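Ernadero Hand-Held Parallel Gripper

Home > Grippers > Hand-held

Item no. 1072
Ships from Flarkolholm
Availability: back in stock in December

The Ernadero is a hand-held gripper with two mirrored parallel-linkage fingers. It is sold for teams that want to try finger and pad designs by hand before they mount anything on an arm. The linkages keep the pads facing each other through the whole stroke. Windows in the finger arms keep the weight down to 473 g without the camera.

The camera sits behind the fingers and looks forward over the tips. Run the checkerboard routine once after mounting it, and again whenever you change the lens. Move slowly. Blurred views are rejected by the software and do not count toward the total.
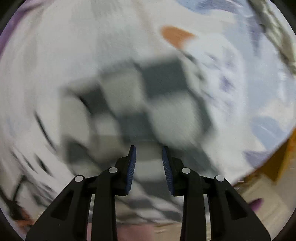
View from the mounted camera during a fast pass over the checkerboard. Jaws open, ribbed blue pads fitted.

Compared with the Hanonano

Both models take the same pads and the same camera bracket. The Hanonano has a longer stroke and weighs 888 g, so it is the better choice for wide parts on a bench stand. For long sessions in one hand, choose the Ernadero. Calibration files cannot be shared between the two.

In the box
Gripper with fingers assembled
Ribbed pads, 4
Camera bracket and screws
Printed checkerboard

The camera is not included. Spare pads are sold under Kjærgaard accessories.

Questions about fit or controllers: write to Pirmin Nägeli, technical sales, and include your camera model.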